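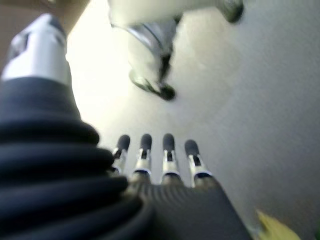

What is a party leader, and how is one chosen?

A party leader is the person who speaks for a political party and guides its work. Each party writes its own rules for choosing one. In some parties the members of parliament decide among themselves, and in others every person who has joined the party may vote.

What is a political party?

A political party is a group of people who share many of the same ideas about how a country should be run. They may agree, for instance, on how schools should be paid for or how rivers should be kept clean. Members of a party do not agree about everything. They work together so that more of their ideas can become law.

How does a leadership election work?

To explain this, we shall use the country of Jotida. Its parliament has 70 seats. The largest party is called Cirneo, and the second largest is called Fona.

The leader of Fona decided to step down in March. Under the party's rules, a new leader had to be chosen before the summer. The election went through several stages.

First came nominations. To nominate a person means to put that person's name forward. Anyone who wished to stand had to be a member of parliament already, and had to be nominated by at least 3 other members of parliament from the same party. A person who is standing in an election is called a candidate.

Next came the campaign. The candidates travelled to towns across Jotida, held meetings and answered questions. At a meeting in the town of Çınar, one candidate, Barış Dönmez, was asked about bus fares, the price of school lunches and whether sixteen-year-olds should be allowed to vote. Party members could listen to all the candidates before making up their minds.

Then came the ballot. A ballot is a vote, usually made on a piece of paper or on a secure form. In Fona, every party member has one vote, and 3,728 members took part. The vote was secret. This means that no member had to tell anyone else which name they had marked.

Lastly came the count. Officials opened the ballot papers and counted them while people from each candidate's team watched. Barış Dönmez received 63 per cent of the votes and became leader.

What does "per cent" mean?

Per cent means "out of every hundred". If a candidate receives 63 per cent of the votes, then for every hundred people who voted, 63 chose that candidate.

What happens if no candidate has more than half?

When there are several candidates, the votes may be spread between them so that none has more than half. Some parties hold a second round, in which the candidate with the fewest votes drops out and everybody votes again. Other parties ask members to number the candidates in order of choice at the start. If a member's first choice drops out, the vote passes to the second choice.

A few parties simply give the job to the candidate with the most votes, even when that is less than half.

Does the leader of a party run the country?

Only sometimes. In Jotida, the leader of the party with the most seats usually becomes prime minister. Cirneo has the most seats, so its leader is the prime minister. The leader of Fona is called the leader of the opposition. The opposition is made up of parties that are not in government. Its work is to ask questions, to check what the government is doing and to suggest other plans.

Can a leader be removed?

Many parties have rules for this. One common rule allows members of parliament to hold a vote of confidence. To have confidence in a leader means to trust that person to do the job. If the leader wins the vote, he or she stays. If the leader loses, a new election is arranged. A deputy leader may take charge until it is finished.

Leaders may also choose to leave. They may be unwell, they may wish to spend more time with their families, or their party may have done badly in a general election.

Can children join in?

The age at which a person may join a party is different from place to place. Many parties have a youth section. In Jotida, young people may join one at fourteen, although they may not vote for the leader until they are older. Children of any age may write to their member of parliament about a matter that concerns them.

Words to remember

Ballot: a vote, or the paper on which a vote is marked.
Candidate: a person who is standing in an election.
Deputy: a person who helps the leader and can act in the leader's place.
Nominate: to put a person's name forward.
Opposition: the parties that are not in government.

Something to try in class

Choose a leader for a class project. Agree the rules before any names are put forward, and write them down where everyone can read them. Decide how many nominations each candidate needs, how long each may speak and what will happen if there is a tie. Hold the vote in secret, and ask two pupils who are not candidates to count the papers.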